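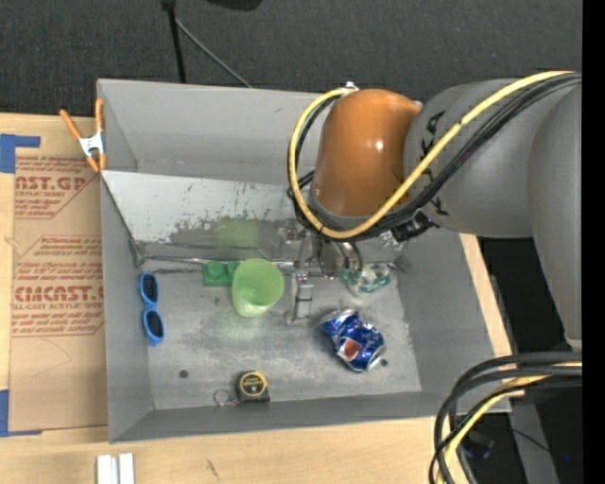
4.2 Comparing the two finger sets

We went into this part of the study fairly sure that the wide rubber-faced fingers would win, so I should say up front that they didn't, or not in the way we'd planned on. The Sundcombe fingers are the narrow metal ones shown in Figure 3, and I'd only ordered them as a backup. The Hinrichs pads were supposed to be the main event.

Both sets went on the same arm, with the same controller settings and the same grey metal bin. We kept the grasp planner fixed at the June build and didn't let ourselves fiddle with it between runs (tempting as that was!). Each run started with a handful of everyday objects tipped into the bin, and the arm got 70 tries before we swapped the fingers over and started again. All up we logged 543 tries that were clean enough to use. The rest were thrown out, mostly for cable snags and one long afternoon when the controller kept dropping its connection.

Figure 3. Bin picking with the narrow metal finger. Objects in the bin include a green plastic cup, a green toy block, blue sunglasses, a crushed soda can and a tape measure.

The cup was the first surprise. It's light and it tapers, and with the wide pads we'd squeeze it a touch too low and it would pop straight out and roll off to a wall. The narrow fingers could get one side in over the rim and pinch the wall of the cup, and that grip held nearly every time. Sunglasses were much the same story. If they ended up on edge against the side of the bin, the Hinrichs pads simply couldn't fit between the lens and the metal, and the planner would keep proposing the same hopeless grasp until it timed out.

Soda cans went the other way. A crushed can has no two faces that line up, and the rubber has enough give to settle into the dents, where bare metal tends to skate over them. The tape measure was also better with the pads, I think mostly on account of its weight. We never did work out a good grasp for it with the narrow fingers, although picking it up by the ring worked twice by pure luck and made everyone in the lab very happy.

The bin itself deserves a word. Its floor is bare metal and throws back dull reflections, and the depth camera didn't love that. Clear plastic was worse again - on some tries the point cloud had a hole right where the object should have been, and neither finger set can do much about an object the planner can't see. I've left those tries in the totals, as they hit both sets about equally, but readers who want them split out will find them in the Sornisdale logs under the bin-floor tag.

Cycle time was close. Narrow fingers need a more careful approach, so I slowed the last part of the descent for both sets to keep things fair. That cost us 380 milliseconds a pick, and I'd happily pay it again after bending a fingertip on the floor in the pilot runs at Ulondale. The tip was straightened in a vise and has been fine, though I wouldn't trust it for anything needing real precision.

One thing we didn't test is a mixed pair, with one narrow metal finger and one padded one. The mount allows it, and a couple of us reckon it would handle both the cup and the can. The calibration routine assumes matching fingers, though, so that has to be rewritten first, and we pick it up again in Section 6.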